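Durnarthorpe fight night fills the old Rumlow rink

It has been a good long while since anybody in Durnarthorpe had to circle the block looking for parking after supper, but that was how things stood when the Halvorsen Amateur MMA Series came back to the Rumlow rink in March for the first time in 2 years. The doors opened at 5:30 p.m., and by the time the second bout was called there were 797 people inside, a very happy and very loud crowd for a building better known for youth hockey and the spring plant sale.

The card ran to nine fights, all amateur, and the home gym came away with five wins. The one folks were still talking about in the lobby afterward was the women's flyweight bout, in which the Durnarthorpe fighter spent most of the first round on her back, got up looking none too pleased about it, and finished things in the third with a rear-naked choke. Her grandmother was in the second row, and you could hear her clear across the building (bless her).

Losville sent a strong team, as it always does, and took both of the heavyweight fights. The second of those went the full distance and split the judges, and there was some grumbling from the home side, though the two men hugged for so long at the end that the referee had to wait to raise a hand.
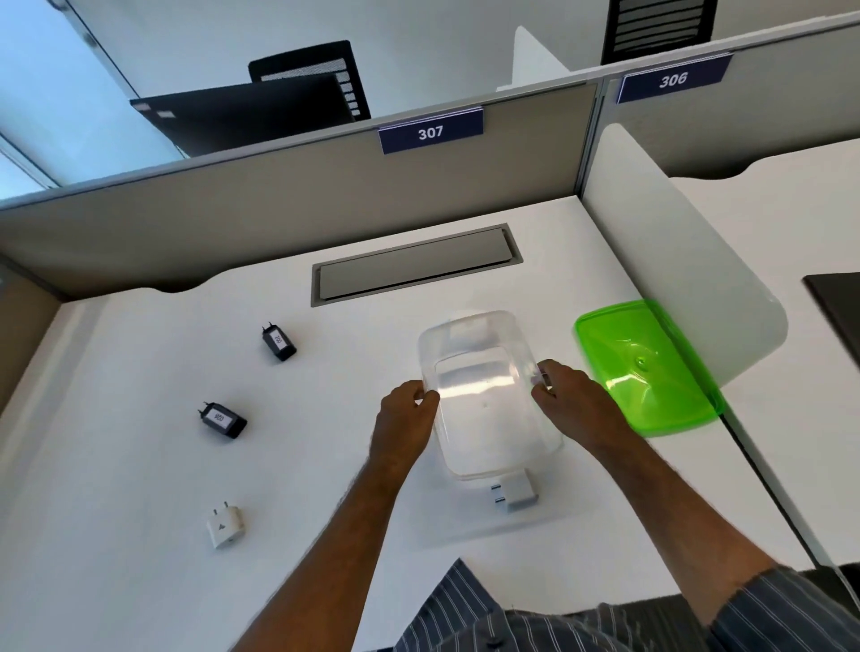

A clear plastic container held over a white desk.

Money from the door and the raffle came to $3,325 once the hall was paid for, and all of it goes toward new mats for the kids' wrestling and jiu-jitsu classes. The old ones have been patched with so much tape that the little ones use the seams as starting lines! The gym hopes to have the new mats down before the summer session, which has room for 50 children and usually fills up fast, so parents would do well to get their forms in early.

The series moves on to Losville next, with a return to the Rumlow rink planned for the fall. Weigh-ins will be open to the public again, and the chili stand has already promised to make a bigger pot.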